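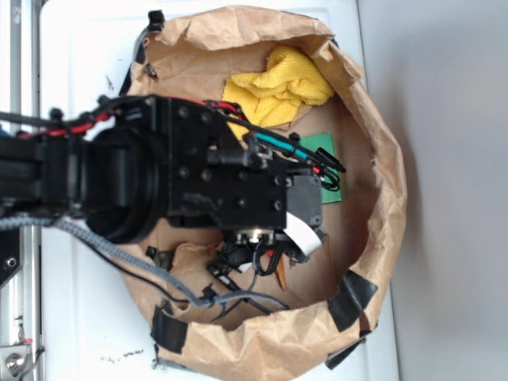 The big paper bag, yellow cloth up near the top.

I finally made myself look in the bag this afternoon. It's the giant brown one I kept from the Lerkex order, and for most of September I've been tossing things into it whenever I didn't want to decide where they live. Bad habit! The yellow cloth is the soft kind I like for windows, and I was this close to buying 2 more at Busden (they had a whole bin of them, of course they did).

I also remembered there was cardboard in there, all ragged on one side. Straight to recycling, no debate.

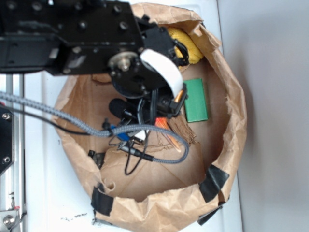 Later, with tea

So, the beach stuff. I came home from Plornlow with my coat pockets full and swore I'd put everything on the bathroom shelf, and then — well, the bag. The spiral shell is my favorite, with that long thin point
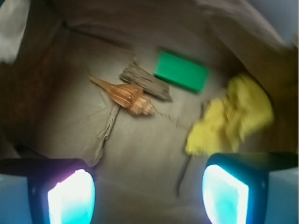

and I'd like it by the sink where I'll see it in the mornings. The rough bit of wood can go next to it if it doesn't shed everywhere. I must have picked up 1,000 shells on that beach and put most of them back, so I think I've earned one shelf.

Tomorrow I want the spatula back in the kitchen jar — I've been stirring soup with a fork like a student.
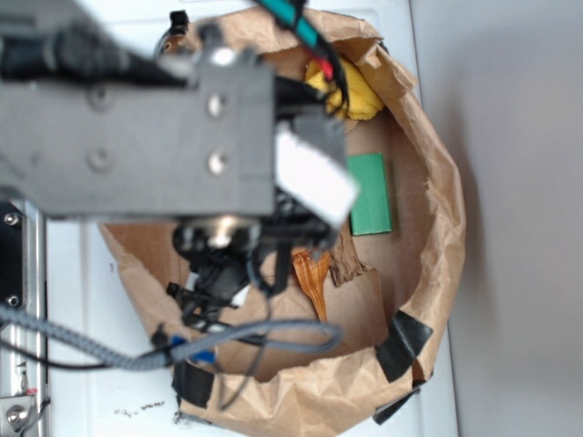

Spatula, bark, something green and the same old cloth.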